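Accueil Numéros Sommaire Auteurs Recherche
Actes > Robotique de laboratoire > Perception et planification
Décembre, équipe Skornetti

4. Couche de perception et planification du geste

4.1 Organisation logicielle

Le logiciel Fundus est composé de trois processus qui échangent des messages horodatés : l'estimation de pose, le planificateur et le superviseur. Nous avons choisi de les garder séparés, même si cela ajoute une latence de 37 ms entre l'arrivée d'une vue et la mise à jour de la consigne. Cette latence reste acceptable pour des gestes lents au-dessus de la verrerie. Elle ne le serait pas pour un suivi d'objet mobile, que nous ne traitons pas dans cet article.

L'estimation de pose est faite avec le module Yule, déjà présenté dans notre travail précédent. Pour le verre transparent, Yule n'utilise pas la carte de profondeur à l'intérieur du contour de l'objet, car les valeurs y sont souvent celles du fond. Il détecte d'abord le support opaque, dont le bord est bien contrasté sur un tissu noir, et il place ensuite l'axe du ballon par rapport au centre de ce support. Le col est cherché seulement dans une bande étroite autour de cet axe. De cette manière, une réflexion sur le bulbe ne déplace presque pas le résultat.

4.2 Approche verticale au-dessus du col

La trajectoire d'approche est divisée en deux segments. Le premier amène l'outil à une hauteur de sécurité, avec contrainte de non-collision sur le portoir voisin et sur le second bras. Le deuxième est une descente en ligne droite, à orientation fixe, pendant laquelle seule la position latérale est corrigée. Le portoir en acrylique est représenté dans le planificateur par une boîte pleine. Cette approximation est grossière, mais un modèle plus fin avec les trous et les montants augmentait le temps de calcul sans changer la trajectoire choisie. 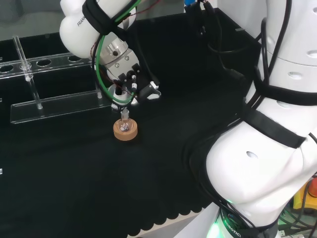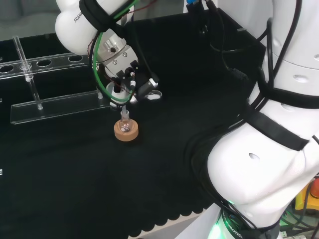 Figure 4. Outil placé au-dessus du col d'un petit ballon en verre posé sur son support en liège ; à gauche, portoir transparent avec un tube ; à droite, second bras.

Le principal problème rencontré concerne les câbles. Leur forme dépend de la configuration du poignet et n'est pas décrite par le modèle cinématique. Nous avons donc ajouté autour du poignet un volume cylindrique, dont le rayon est un paramètre fixé par l'utilisateur. Quand ce rayon est trop grand, le planificateur refuse des configurations qui sont pourtant réalisables. Quand il est trop petit, un câble peut entrer dans le champ de la caméra et couper le contour du support. Dans ce second cas, Yule renvoie un indice de confiance bas et le superviseur arrête la descente.

4.3 Rejeu des journaux

Tous les messages sont enregistrés par l'outil Flelley, qui permet de rejouer une approche avec une autre version du planificateur. Le jeu utilisé pour le réglage contient 1 911 approches. Parmi elles, 102 ont été arrêtées par le superviseur et nous les avons toutes annotées à la main. La cause la plus fréquente est une occultation partielle du support, suivie par un désaccord entre deux estimations successives de l'axe.

Le rejeu ne reproduit pas la réponse du contrôleur bas niveau. Il permet de comparer les décisions, mais pas les efforts de contact, pour lesquels de nouveaux essais restent nécessaires. La section 5 compare les deux stratégies de correction latérale sur le même jeu de journaux.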